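Notes for the Grostden talk, 20th July – slow down, and wait for the kettle lot to sit down!
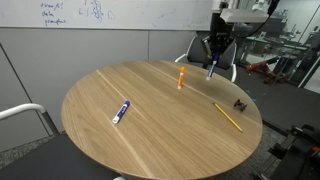 *Slide 1: markers and a pencil on the round table.*

Start with the table. I love a round one for planning (no head, so no boss's end) and I'll say so. Light oak, grain running across it, pale streak down the wood – Jessie Leckie reckons streaks like that are the best bit of any tabletop and I've come round to her view.

Then pens. Ask who has a dry-erase marker in their bag right now. My rule at Drolel was blue for what we've agreed, orange for what we're still arguing over, and pencil for anything to do with money. Tell the March story here, where I wrote 1,554 on the board in blue and Petro Kushnir ordered to it. Pause for the groan.

Caps! Click them on properly, store them flat. We binned over 40 dried-up markers in one clear-out.

If there's time, 3 minutes on chairs with arms. If not, skip to slide 2 and hand round the paper.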